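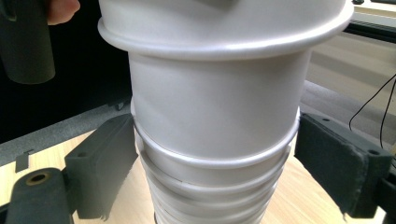

Equipment spending for the Mahawong project is behind the plan we submitted in July, mostly due to one late order. The grant covers five hand-held gripper units and two arms, and so far three of the grippers are paid for and in daily use. The arms have not been ordered. The main running cost we did not plan for is finger padding. The foam on both fingers frays along the lower edge, and the budget has no line for replacing it. Stacked paper cups are one of the tasks we kept from the original list, and they need a soft face on both sides of the grip, so going without foam is not an option we want to take.

Grippers. The remaining two units are on order from Storkari. They moved the delivery date once and have now confirmed it in writing. The price is unchanged. Kittipong Sombatkul has asked them to quote for spare finger pads as a separate item – the first quote only offered complete finger sets, which cost more than we need to spend.

Arms. We have quotes from Protell and Triltel. Protell is cheaper to buy but charges for the controller software each year. Triltel includes the software and asks for a larger deposit. Kanyarat Wannasri is working out the cost of each over five years, with service visits included. We would like to see both arms run with our own fingers fitted before we sign anything, and Triltel has agreed to a loan unit. Protell has not answered yet.

Changes requested. We ask to move the unspent part of the travel line into consumables, to cover foam, adhesive and paper cups through the end of the grant. The total does not change. We also ask to push the arm purchase into the next reporting period, with the deposit paid from this one if Triltel is chosen.

Still open: insurance for the loan unit, and whether the shipping crates count as equipment or freight. Kanyarat will send the revised budget table once the pad quote is in.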